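PRESSEMITTEILUNG - zur sofortigen Veröffentlichung
Dezember

**Parnico bringt Küchenserie Brarnine in den Handel**

Bretter, Griffe, Kleinteile: Parnico erweitert sein Sortiment für Mietküchen und kleine Haushalte. Verkauf ab sofort, online und im Ladengeschäft Mirnulow.

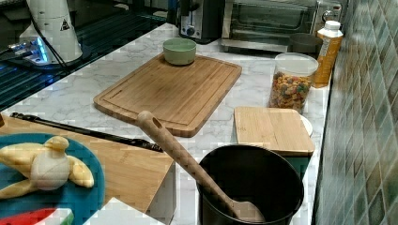
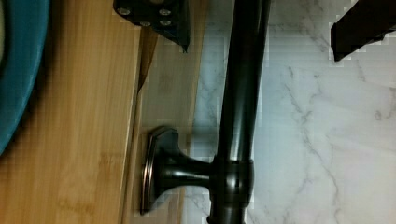 Die Serie umfasst 30 Artikel. Schwerpunkt Schneidbretter in mehreren Größen, dazu Schalen, Pfannenwender und Stangengriffe zum Nachrüsten von Schränken und Schubladen. Alles einzeln erhältlich, keine Sets, kein Mindestbestellwert.

"Die meisten Leute renovieren ihre Küche nicht, die tauschen zwei Griffe und kaufen ein ordentliches Brett", sagt Bülent Saraç, Produktleitung Parnico. "Genau dafür ist Brarnine da."

Vorausgegangen war eine Befragung unter 977 Kunden. 639 davon gaben an, dass ihnen auf der Arbeitsplatte vor allem eins fehlt - Platz. Die kleineren Bretter sind deshalb so bemessen, dass sie auch neben dem Herd liegen bleiben können. Griffe werden mit Schrauben in zwei Längen geliefert, Bohrschablone liegt bei.

Preise: kleine Bretter ab etwa 9 Euro, große Bretter und Griffe laut Preisliste. Die Preisliste geht auf Anfrage an Redaktionen und Händler raus, bitte Postadresse oder Mail angeben. Muster nur solange Vorat reicht.

Den Vertrieb an Küchenstudios übernimmt der Großhändler Ismail. Bestehende Händlerkonten bleiben gültig, neue Konten können ab sofort beantragt werden. Lieferung der Griffe teils erst im Januar.

Pressekontakt: Precious Shezi, Parnico, Kommunikation
Rückfragen bitte schrifltich, telefonisch nur vormittags.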